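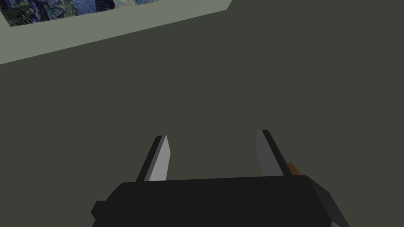

Dark olive-gray surface, with part of a swirling blue painting at top left

Vendeo Tabletop Voting Booth
Made by Pruliton
Item no. 1059
Sold in packs of 6

If you've ever set up a polling place before sunrise, you know how much a good booth matters! The Vendeo is our favorite piece of election gear. It's a folding privacy screen that stands on any ordinary table and gives each voter three walls and a steady place to mark a ballot. One person can open it in seconds, no tools, no loose pins to hunt for on the floor.

Pruliton redesigned the hinge for this version, and we love it. The old one could pinch a finger if you closed it in a hurry. The new one folds with one hand, and the walls stay put when somebody leans on them (people do lean on them, all day long).

Details
Height open: 22 inches
Walls: corrugated plastic, white
Weight: just under four pounds each
Carry bag: one per pack, with shoulder strap
Printed panel: your ballot instructions, up to two languages
Spare hinges: one pair per pack

Mared Trevor ran the town council election in Pidholm with these last December and sent us a lovely long note afterward. Her hall had 231 voters through the door, with a line down the steps at lunchtime, and she had the whole room folded and back in the van before the count was done. She did ask for a wider ledge for voters who bring a folder or a magnifier, so the wide side panel is now in the options list.
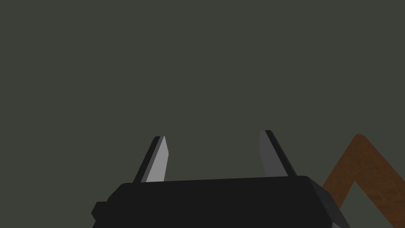
Can we add our own town seal to the front panel?
Send us the artwork with your order and we'll print it in one color at no extra charge. Full color takes an extra week.

Options
Wide side panel
Clip-on lamp, battery powered
Prothero wheeled case, holds two packs

The booths wipe clean with a damp cloth. Please keep them away from solvent cleaners, which will lift the print. Store them flat if you can, though standing on edge is fine for a few weeks.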